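In Praise of Writing It Down

My aunt kept a household book for most of her married life, and when it came to me last December I sat on the stairs and read it until my tea went cold. Coal, bread, a pair of shoes for Rhodri, and then, squeezed in the margin, "Meirion called, very low, gave him soup." I can't imagine finding that on a telephone.

I do think we have been too quick to give up handwriting. My neighbour Yasir Tanoli tells me he has 2,205 notes stored on his, and he's a dear man, but he couldn't find the one with his sister's new address in it when I asked – and we stood in the rain for quite a while as he looked.

Handwriting makes you choose your words a little, I find. It also lets the people who come after see whether you were tired or cross or in a hurry, and I'd have been sorry to miss my aunt being cross. So buy a cheap notebook, keep it in the kitchen, and put the date at the top. The spelling can look after itself.
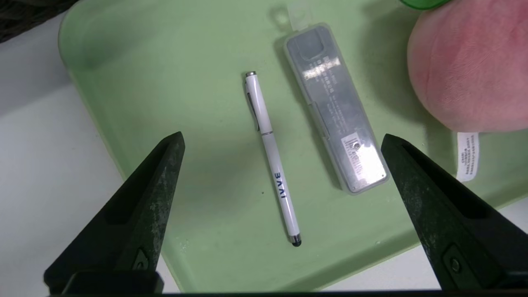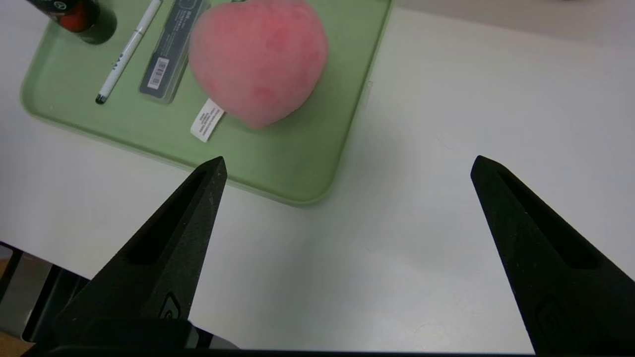
A pale green tray in both, and in the first a slim white pen.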